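I've been wanting to write this one up for ages! If you train a policy to fold shirts, sooner or later you need a number that says how good the fold is, and "looks fine to me" doesn't go in a results table. What follows is the scoring method we use on the Vilteo arm. It needs one still photo per fold, a few dozen lines of Python and a bit of patience.

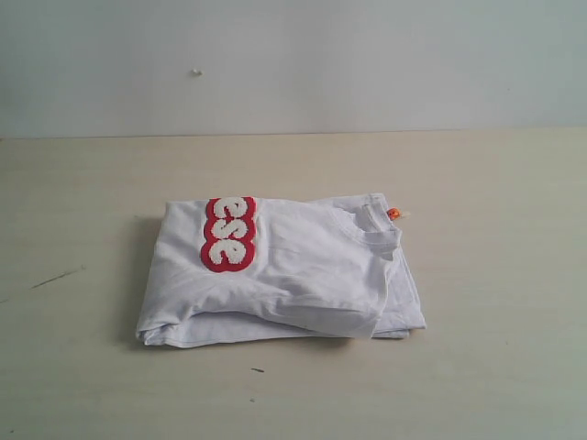 *Reading time: 5 minutes*

# Scoring a folded shirt from one photo

Posted 15 December 2019

The basic idea is simple. A folded shirt should be close to a rectangle, so you cut out the shirt, fit a rectangle around it and see how much of the rectangle the cloth fills. That alone gets you surprisingly far. The fun part is everything that goes wrong with it, and I'll get to that.

## What you need

- Python 3 with OpenCV and NumPy
- a fixed camera that sees the whole fold with bare table on every side
- a photo of the same table with nothing on it
- the `jandari` scripts (ours, small, easy to replace with your own)

## Step 1: Get a clean mask

A white shirt on a cream table is a mean test case, and I love it for that. Plain brightness thresholding falls over right away. The soft shadow to the left of the shirt is darker than the table, so if you just subtract the background, the shadow gets counted as cloth and your rectangle grows on that side.

Work in Lab color instead. The table is warmer than the fabric, and the b channel picks that up nicely:

```
python mask.py --photo fold.png --background table.png --channel b --min-diff 5
```

Then keep the largest blob and fill its holes. Filling matters here! A red patch like the one with the fuzzy white letters is nothing like the rest of the shirt in color, and it can punch a hole right through your mask. Small scratches and specks on the table drop out when you keep the largest blob.

## Step 2: Fit the rectangle

Use `cv2.minAreaRect`, which lets the rectangle rotate. You don't want to punish a good fold for sitting at a slight angle on the table. Divide the mask area by the rectangle area and call that the fill score. A perfect rectangle gives 1.

Write down the rotation too. We leave it out of the score, but it's great to have when the next job is stacking.

## Step 3: Look inside the outline

Fill score can't see wrinkles. It also can't see a bottom layer peeking out past the top one, as long as the outline stays straight. So we add a second term, layer offset:

1. Rotate the crop so the long side is horizontal.
2. Run an edge filter that only responds to near-horizontal lines.
3. Find the strongest long line in the bottom part of the crop.
4. Measure the gap between that line and the outline, then divide by the height of the crop.

Short diagonal creases mostly get ignored, which is exactly what we want from this term. A long soft fold can still fool it, so save the overlay and look at it.

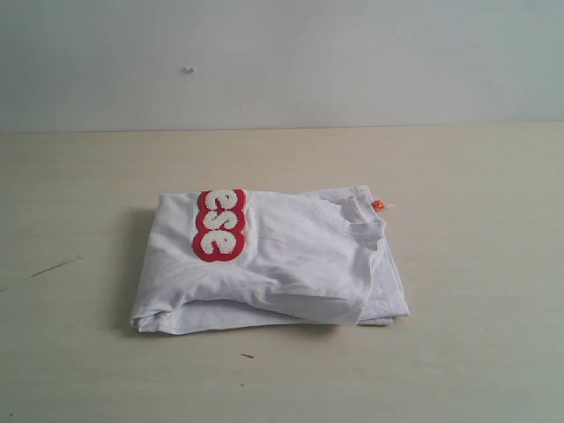 ## Step 4: Check the score against people

Please don't skip this! We had labelers compare folds in pairs on Rindora, our little in-house rating page, and pick the neater of the two. With 1000 pairs, the combined score agreed with the labelers clearly more often than fill score alone. The biggest gain was on folds with a visible step along the bottom edge.

If you can't get that many pairs, start with 28 folds and sort them by hand. You'll spot a broken mask in no time.

## Step 5: Use it for training

We score the last photo of every episode and keep the top 30 percent for the next round of imitation learning. Sugawara, our training code, reads the scores from a plain CSV, one row per episode:

```
episode,fill,offset,rotation
```

## Known problems

- Collars. A neckline that ends up at a corner rounds off the outline and costs a little fill, even on a tidy fold.
- Tags that stick out. The rectangle stretches to include them. A small morphological opening before Step 2 helps a lot.
- Striped shirts break Step 3 completely. I have an idea using depth and I'm dying to try it.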